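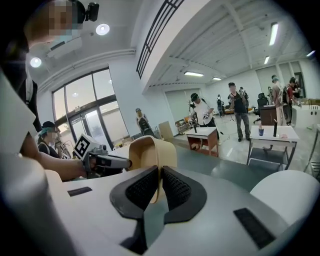

Review: The Erkgate Folktale Cards, second edition

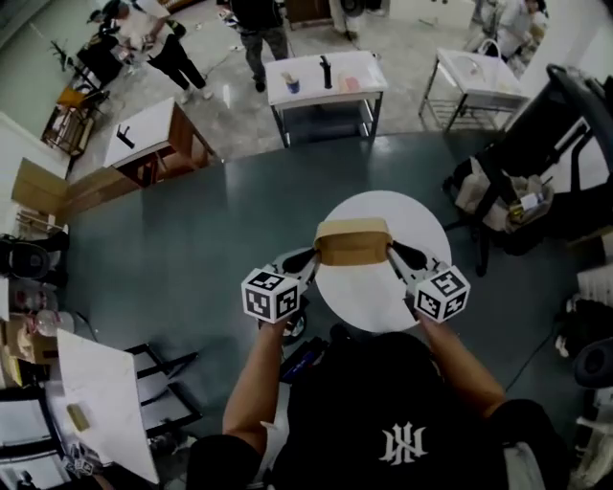 Wilson Cuervo

I teach an evening class in folklore and storytelling, and most of my students come in knowing a few Greek myths and whatever they picked up from movies. The Erkgate cards are sold as a way to get a group like that talking about older stories. I used the first edition until the box fell apart, and I have now had the second for one full term.

The set has 60 cards in a lift-off box, plus a booklet of 32 pages. Each card carries one figure or one event from a traditional tale: the drowned bell, the youngest son, the woman who must not be looked at on a certain night. The front has a line drawing and the back has a short summary with a note on where the story type turns up. The cards are sorted into groups by a colored band along the top edge. There is a group for bargains, one for animal spouses, one for journeys under the ground, and so on.

The summaries are the best part. Toon Vanhove wrote them, and he keeps them short without flattening the stories. His card on the swan maiden gives the hidden feather cloak, the marriage, the children who find the cloak, and the departure, and then points out that some tellers let the husband go after her and some leave him at the door. My class spent most of an evening on that one difference.

The first edition had a bad habit of mixing up story types and calling every water spirit a mermaid. That has been fixed. River women, well spirits and sea wives now have separate cards, and the booklet has a page on why they get confused. The reading list is longer too, although it leans heavily on northern Europe. West African and Andean tales get a few cards each and then disappear from the booklet almost completely. I filled the gap with my own handouts, as I did before.

The booklet suggests eight exercises. I tried five of them. Drawing three cards and telling a story from them works well with beginners. The one where each person retells the same tale from a different character's side works with any group, if you leave enough time. The writing exercise asks for up to 750 words on a single card, and that is too much for a class that meets after work. I cut it to one page and got better results. The exercise on proverbs has almost nothing to do with the cards and feels left over from another project.

Card quality is fair. The stock is thicker than before, but the colored bands are hard to tell apart in poor light, especially the green and the gray. The box lid is tight and the corners are already starting to split. I keep mine closed with a rubber band.

If you want something with more scholarship in it, the Hoven set has full source notes on every card, but it is dry and the print is small. The Dekker set is prettier and has very little to read. Erkgate sits between them and is the one I would hand to a new teacher.

I bought mine at the bookshop in Bristatdale. Owners of the first edition should look at the water spirit cards before deciding – those are the main change. The drawings are mostly the same.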